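4.2 What people keep within reach

We turn now to the part of the study that gave us the most pleasure to write up, and that also, we should admit, took the longest to settle on paper. In the first round of home visits in Storham we had asked people where they worked, and nearly everyone named a room. It was Mỹ Lý who noticed, while going back over her notes one October evening, that the room was seldom the interesting part of the answer. People would say "the kitchen" or "the back bedroom" and then go on, often for several minutes and with real affection, to talk about a particular surface: the end of a dining table, a shelf at elbow height, a wide windowsill that got the sun until lunch.

For the second round we therefore changed the opening question. We asked each of the 48 households to tell us about the surface itself, how it had come into the home and who else had a claim on it during the day. The interviews ran long, and we let them. Khang Phí, who carried out most of the visits on the Rirkance side of the river, found that people relaxed a good deal once the talk moved away from hours and output and toward furniture. One woman spent most of her interview on the story of a table she had inherited from an aunt, and only at the end mentioned that she did the accounts of two small businesses on it.

The diary entries bear this out. Of the 808 entries we coded, 82 deal directly with what we have come to call clearing: the small daily labor of turning a shared table into a desk and then turning it back again before supper. Clearing is rarely described as a burden in itself. What bothered people was being interrupted halfway through it - the laptop put away, the plates not yet out, and somebody at the door. Bình Đoàn has suggested that this in-between time deserves a study of its own, and we are inclined to agree with him.

Round tables came up more often in these entries than we had expected, and they were spoken of with a mixture of fondness and complaint. They have no head and no corners, so it is hard to say where one person's working area stops and the next person's begins. Several couples had worked out a border using whatever was already there, such as a coaster, a lamp or a stack of mail, and kept to it faithfully without ever having discussed it (Figure 4).

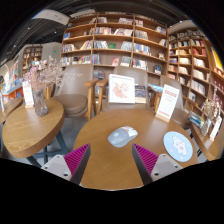 Figure 4. A computer mouse and a light blue coaster on a round wooden table.

We do not want to make too much of these borders. Bram Verbruggen, reading an early draft, reminded us that in the smaller apartments the choice of table was hardly a choice at all, and that a border between two people means little where four are sharing. His point is well taken, and we come back to it in Section 5, where household size is treated at more length.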